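Can a Robot Do Your Chores Yet?

By Clementina Arruda
Reading time: a bit longer than it takes to unpack a dishwasher

Somewhere in your house there is probably a job with your name on it. Feeding the dog. Setting the table. Putting the leftovers away after tea. You may have wondered why a robot can't do it. There are robots on Mars and robots that build cars, so surely one of them could put a lid on the bolognese.

The short answer is that robots can do some chores, some of the time, and slowly. The long answer is the rest of this page.

Machines that already do chores

You have chore machines at home now, even if you don't call them robots. A washing machine fills itself, spins, drains and stops. A dishwasher does the same sort of thing with plates. Eighty years ago a person did that work by hand, and it took most of a day.

These machines work well because the job comes to them. You put the clothes in the drum and shut the door. The machine doesn't have to find the clothes, or tell a sock from a school jumper. It only has to do the same thing in the same box every time.

A robot vacuum is a step harder. It has to move around a room it hasn't seen before. It bumps into chair legs, backs up and tries again. It can map a floor and find its way back to its charger. It still can't pick your socks up off the floor first, and if it meets a shoelace it may get stuck until someone rescues it.

What about shops and warehouses?

Some big warehouses use robots to carry shelves around. The robots are flat and low, a bit like a very strong skateboard. They slide under a shelf, lift it and drive it to a person. The person takes the thing off the shelf and puts it in a box.

Look at who does what there. The robot does the heavy carrying over a flat floor. The person does the picking up. Picking up is the hard bit.

In a supermarket it is harder again. A person stacking shelves handles tins, bags of chips, eggs, peaches and bottles of milk. Each one needs a different hold. You can grab a tin quite hard. Do that to a peach and you've got a bruise. A bag of chips changes shape as soon as you touch it.

Why hands are so clever

Try this at the kitchen bench. Close your eyes and pick up a cup. You can feel when your fingers touch it, how heavy it is, whether it is slipping and whether there's anything sloshing about inside. You squeeze a little more if it slips. You didn't have to think about any of that.

Your hand has four fingers and a thumb, with a lot of joints, and skin full of nerves. Many robots have a gripper instead. A gripper usually has two fingers that open and close, like kitchen tongs or a pair of pliers. It is strong and it doesn't get tired, but it doesn't feel much.

Now try something else. Get a pair of tongs and use only the tongs to do these jobs:

Pick up a spoon that is lying flat on the bench.
Move a plastic cup from one side of the table to the other without tipping it.
Take the lid off a lunch box. (You're allowed two pairs of tongs for this one.)
Fold a tea towel in half.

The cup is not too bad. The spoon is annoying. The tea towel takes ages. That will give you a fair idea of what a robot is up against, and you had your own eyes and brain to help you.

Seeing is hard too

A robot uses cameras to see. A camera gives the robot a picture, but a picture is just a great many dots of colour. The robot's computer has to work out which dots are the cup and which are the table.

Clear plastic makes trouble. You can see right through a clear container, and so can the camera, so the robot may not be sure where the container starts and stops. Shiny things are tricky as well, as they show reflections of other things. Glass doors, wet plates and cling wrap all cause problems.

Then there is mess. In a factory, every part arrives in the same place, facing the same way. In your kitchen, the cups might be in the cupboard, in the sink, or under your brother's bed.

How does a robot learn a chore?

For a long time, people told robots what to do step by step. Move the arm this far. Close the gripper. Lift. Stop. That works when nothing ever changes. If somebody moves the cup a hand's width to the left, the robot closes its gripper on nothing and carries on as if all is well.

These days many robots learn from examples. A person does the job over and over while cameras and sensors record it. The recordings go to a computer, which looks for patterns: when the hand slows down, which way it turns, how far it opens before it reaches the lid.

There are a few ways of making the recordings. In one, the person sits at a set of controls and steers a robot arm from a distance. In another, the person doesn't use a robot arm at all. They hold a gripper in each hand and do the chore with those. The computer then gets examples of the job done with gripper fingers, which are what the robot will have, and doesn't have to guess what a thumb would do.

It takes a lot of goes. A team in Letberg has been working on one kitchen job, putting leftovers in order on a rack. They call their project Gollo. By the end of May they had recorded 3218 goes. They threw some out, for reasons such as a dropped lid or a camera that had been switched off, and that left 2764 to learn from.

That may sound like plenty. A child learning to stack containers might need five goes, and could then do it in anyone's kitchen.

One rack, one table

Think about what goes into a job like this one. There is a rack with an upper shelf and a lower one. There is a food container with clips on its lid, and a little cup with a lid of its own. Which goes on top? You would say the small one, without stopping to think. A robot has to learn that a small thing sits safely on a big thing, and that a big thing on a small thing tends to fall off.
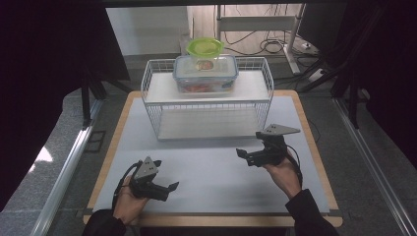 Lovisa Torvik thinks that stacking is the wrong place to begin, and that a robot ought to learn to wipe a bench before it is trusted with anybody's lunch. Wiping is harder to get badly wrong, she says, and most families would be happy to hand it over.

Other people disagree with her. Wiping sounds easy, but the robot has to press hard enough to shift the jam and not so hard that it shoves the toaster off the end. It also has to know when to stop. How clean is clean? You and your parents may not agree on that either.

So which chores can they do?

If you went to a robot lab and asked for a list, it might look something like this.

Pretty good already: vacuuming an open floor, mowing a simple lawn, carrying things along a flat corridor.

Sometimes, slowly, with a person standing by: putting cups on a shelf, loading plates into a rack, folding a towel, putting items in a bag.

Not yet: making a bed with a sleeping cat on it, cleaning a whole bathroom, packing lunches for four people who all like different things, tidying a room it has never seen.

Notice the words "with a person standing by". When you watch a video of a robot doing housework, it's worth asking a few questions. Has the video been sped up? Is someone steering it? How many tries did it take? Would it still work in a different kitchen? A good robot team will tell you the answers.

When will I get one?

No one can give you a date. Robots for homes have to be safe around babies, pets and grandparents. They have to cost less than a car. They have to work on the first try nearly every time, too. If a robot gets a chore right nine times out of ten, that's a broken plate every week or so, and soon you would be eating out of the saucepan.

Shops and factories will probably get more of them first. The floors are flat, the lights stay on and people can be kept out of the way.

Words to know

Gripper: the part of a robot that holds things. Many have two fingers.

Sensor: a part that measures something, such as light, distance or how hard the gripper is pressing.

Training: giving a computer many examples so it can find the patterns in them.

Automation: using machines to do a job that people used to do.

Something to do at home

Choose one chore and write instructions for a robot that knows nothing at all. Give them to someone in your family and ask them to do exactly what the page says, and nothing more. If you wrote "put the milk away", they should ask you where, which way up, and whether to open the fridge first. Fix your instructions and try again. Keep the lid on the milk.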